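Visit Report: Two-Arm Handling of Soft Items at the Plikano Open Day
Course project, Automation and Control
Prellside Technical College
October

1. Purpose of the visit

Our project group is designing a low-cost fixture for presenting cloth items to a gripper. Before fixing the dimensions we were required to observe a working cell and report on it. Plikano, a small automation firm located in the Gittins Building, holds an open day each fall for students and local companies. The group attended the morning session. This report covers the layout of the cell, the handling task, the points raised in the question period, and the changes made to our own design afterward.

The visit had three stated goals in our project plan:

To see how two arms share a small work area without colliding.
To learn how the firm collects and labels its runs.
To find out which properties of a cloth item cause the most failed grasps.

The third goal was only partly met, for reasons given in section 5.

2. Background

Rigid parts can be picked from a known position with a known grasp. A molded housing has the same shape every time it arrives, so a taught position and a simple fixture are enough. Cloth has no fixed shape. It folds over itself, and the part the gripper needs is often underneath another part. The position of a sleeve or a hem tells the controller little about where the rest of the item lies.

The usual ways of dealing with this are to hang the item by one point and let gravity straighten it, to pull it flat with two grippers, or to skip the flattening and train a controller on many recorded examples of a person doing the job. Plikano works with the third method. A person moves the arms remotely, the cameras and joint positions are recorded, and the recordings are used to train a policy. The firm calls this part of its work the Uva project.

Our group had read about the method in class but had not seen it in use. The lab manual covers only taught positions.

3. Layout of the cell

The cell is a low enclosure, open at the top, with walls on three sides. Both arms are bolted to an aluminum rail along the open front edge and reach toward the back wall. The floor is a light wood-grain panel and the walls are a darker wood-grain panel. Aluminum posts stand at the two back corners.

Mounting both arms on one rail has a practical result. The distance between the bases is set once and measured from a single straight edge, and both arms can be calibrated to the same line. The group had planned to mount its arms on opposite sides of the table. In that arrangement any error in the table width becomes an error in the relative position of the grippers. We consider the shared rail to be the better choice for a student build, where the table is rarely square.

The cost is reach. Two arms on one side leave the far corners of the floor to be covered at long extension, where position error is largest. Plikano accepts this because the items are placed near the middle.

Two kinds of camera were in use. A fixed camera covers the whole floor, and small cameras at the grippers give a close view. The fixed view is used for approach. The close view is used for the last part of the motion, when the arms hide the item from the fixed camera. The close view suffers from blur when the wrist moves, and according to the operator this limits the useful speed of the approach more than the motors do.

Each arm carries its cable along the outside of the links in a corrugated conduit. We asked whether the conduit had ever caught on the item. It had, early on, and the loops were then tied back closer to the wrist. Some slack must remain or the wrist joint cannot turn through its full range.

4. The handling task

The task shown during our session used a single white printed fabric item with red and orange parts and a rainbow-striped section. The operator placed it on the floor by hand before each run. No attempt was made to place it the same way twice. The arms were then driven to grasp the item with both grippers and rearrange it, with a limit of 60 seconds per run. A run that passed the limit was stopped and saved with a note.

The operator works from a seated position behind the cell and watches a monitor showing the camera views. Direct viewing of the cell is permitted but discouraged during recording. If the operator relies on something the cameras cannot see, the recording contains actions that the trained policy has no way to explain. We had not thought of this point and have added it to our test procedure.

Figure 1. Wrist camera view.
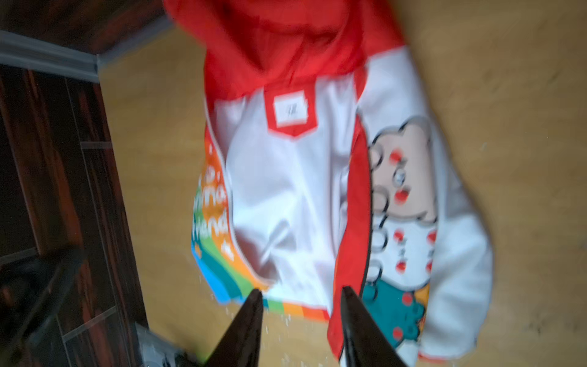
Figures 2 to 4. Fixed camera view, both arms at the item.

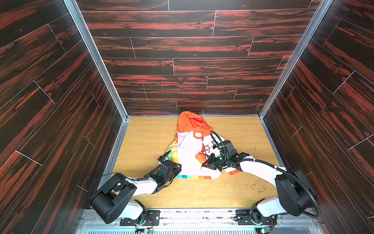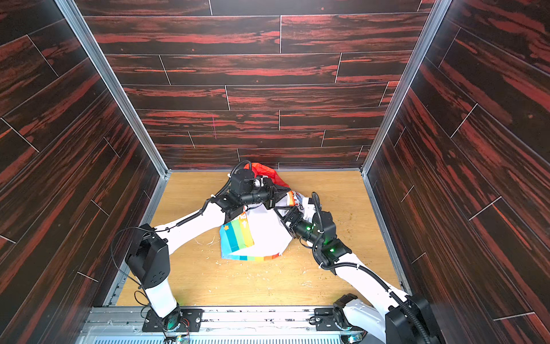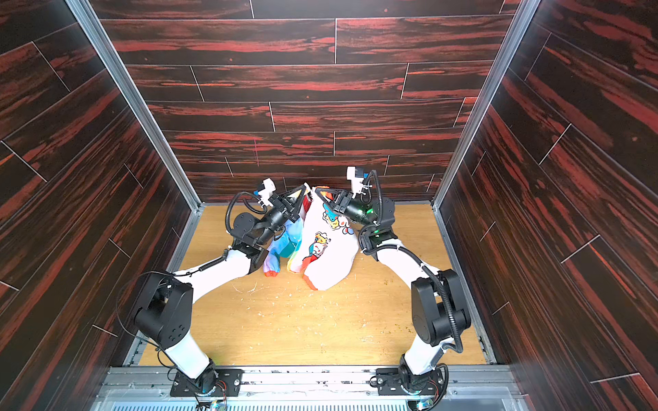
The firm had stored 199 runs of this task at the time of the visit and intends to reach 2,000 before training is repeated. The number was chosen from experience with an earlier task using towels. We asked whether a smaller number of carefully chosen runs would do as well. The answer was that it may, but that choosing them takes longer than recording them.

Each stored run has a text label, the operator code, and a result field with three values: complete, incomplete, and stopped. A fourth value, partial, was removed after operators were found to use it in different ways. Incomplete runs are kept. They are left out of training but used for checking whether the software can tell a good run from a bad one.

5. Observations

5.1 Grasping with two grippers close together

When both grippers work near the same part of an item, the allowed gap between them becomes the main constraint. Plikano sets a minimum distance in software and reduces speed inside a second, larger zone. The operator can feel the slowdown through the controls. A visitor asked whether a hard stop would be safer. The reply was that a hard stop with cloth held in both grippers tends to leave the cloth under tension, and that a slow zone avoids most of these cases.

Our own software has a hard stop only. A slow zone has been added to the task list.

5.2 Layers

A gripper closing on cloth that lies in folds may take one layer or several. The fingers have no force sensing, and the gripper opening alone was described as a poor guide, as the difference between one and two thin layers is small compared with the play in the mechanism. The operator judges it from how the cloth moves when lifted. Lined items are harder than unlined ones because the outer layer and the lining slide over each other.

We had hoped to get figures on this. The firm does not record layer count, so the third goal of the visit could be answered only from the operator's experience. In order of difficulty, hardest first, the operator listed hoods, linings, sleeves turned partly inside out, and zippers. Zippers were placed last because they are stiff and hold their shape well enough to be used as a guide.

5.3 Surface and color

Printed patterns were said to help the policy when the same item is used throughout, and to hurt when the item is changed. A policy trained on one pattern may follow the pattern and ignore the shape. For this reason the Uva project plans to bring in plain items for the next set of recordings.

The contrast between item and floor also matters. Our fixture drawings called for a white base plate. Given that most of our test cloths are white or pale gray, this was a poor choice and has been changed.

5.4 Pace of work

The part of the session that took longest was the reset between runs. The operator places the item, checks the camera views, enters the label, and returns to the controls. Two people working together would shorten this, and the firm does so when staff are available. A student group planning to record its own data should schedule for the reset time as well as the run time. Our first schedule counted run time only and was too short.

6. Limits of this report

The group saw one task, one item, and one operator. We did not see the trained policy run without a person – it was offered only in the afternoon session, which conflicted with a lab. Statements about its behavior are taken from the question period and were not checked. Arm dimensions and payload were not given to visitors, and we did not ask for prices.

Notes were taken by hand, since laptops were not allowed on the benches near the cell. Two members compared notes the same evening. Where the notes disagreed, the point has been left out.

7. Changes to our design

The following changes were made to the fixture and test plan after the visit:

Both arms moved to one side, on a shared rail. The drawing has been revised and the rail is on order.
Base plate changed from white to a mid-tone wood finish.
Slow zone added around each gripper, in addition to the existing stop.
Operator to work from the camera views during all recorded tests.
Result field limited to three values, with definitions printed on the test sheet.
Reset time added to the schedule.

The mounting height of the fixed camera is still open. A high position gives a clear view of the floor but shows mainly the tops of the arms when both are working in the middle. A lower position to one side sees more of the item and less of the far corner. We will test both with a cardboard model before drilling the bracket, and the result will be included in the next progress report.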